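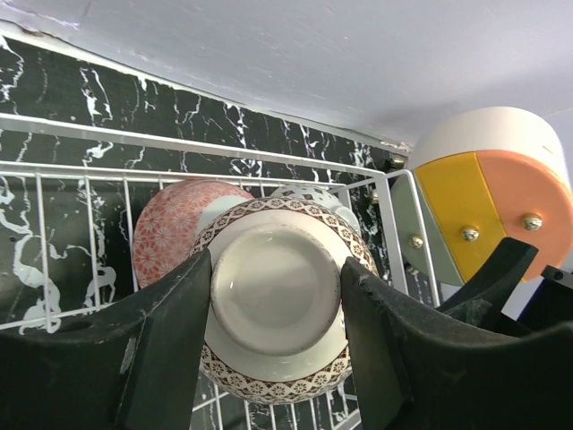 Washing and Racking Patterned Ceramic Bowls

Prepared by Thitima Wongsuwan, Residential Services
Updated June

These instructions apply to the shared kitchens at Thaweesak House. They cover the hand washing, draining and storage of the patterned ceramic bowls kept in each kitchen. Residents and kitchen staff are asked to follow the same procedure so that the bowls remain in good condition and the racks stay clear for the next user.

Before You Begin

Clear the sink of pans and cutlery. Metal items should be washed separately, after the bowls. Place a folded dishcloth or a rubber mat in the bottom of the sink. Remove rings and bracelets, which can scratch a glazed surface.

Check that the wire rack is seated firmly and does not rock when pressed at either end. A loose rack should be reported to Girish Sachdeva at the service desk and must not be used until it has been secured.

Washing

1. Scrape food remains into the compost bin. Do not strike the bowl against the edge of the bin.

2. Fill the sink to a third of its depth with warm water and add a small amount of dish soap. Avoid pouring very hot water into a bowl that has just come out of the refrigerator.

3. Wash one bowl at a time with a soft sponge. Begin with the inside, continue over the rim, and finish with the outside. Scouring pads and powder cleansers are not permitted on printed bands or floral patterns.

4. Turn the bowl over and clean the foot ring. Grease and soap collect in the angle where the ring meets the body, and a soft brush reaches it better than a sponge does.

5. Rinse under running water until no suds remain, inside and out.

Dried rice or oatmeal should be soaked for 8 minutes before washing. Bowls should not be left to soak overnight.

Placing Bowls in the Rack

Hold the bowl by its sides with the foot ring facing up, and let the excess water run off over the sink. Lower it into the rack with the opening facing down or tilted well forward. A bowl set level with its opening up will hold water and will not drain.

Begin at the back of the rack and work toward the front. Bowls may lean in the same direction, one behind another, provided that air can pass between them. Do not nest wet bowls. If two rims touch, shift one of them along the wires until there is a gap.

Bowls of different patterns may share a rack. They are sorted only when they are put away.

Where the rack stands against a wall, wipe the wall with a dry cloth after the last bowl is in place. Water spots show readily on dark, glossy surfaces — a microfiber cloth leaves the fewest streaks.

Drying and Storage

Allow the bowls to drain fully. Before putting a bowl away, run a dry towel around the foot ring, where moisture often remains after the rest of the bowl is dry. Stack by pattern, no more than four high, with a paper towel between bowls that have printed decoration on the outside.

Care of the Rack

Wash the rack weekly in warm, soapy water and dry it before returning it to its place. Inspect the white coating at the joints. Where the coating has chipped and the metal is exposed, rust may mark the glaze, and the rack should be replaced.

Chipped or cracked bowls should be wrapped in newspaper and handed to Eylül Kahraman in the kitchen office. They should not be placed in the recycling bin.

Residential Services, Thaweesak House | Service desk: extension 296 | © Thaweesak House | Back to top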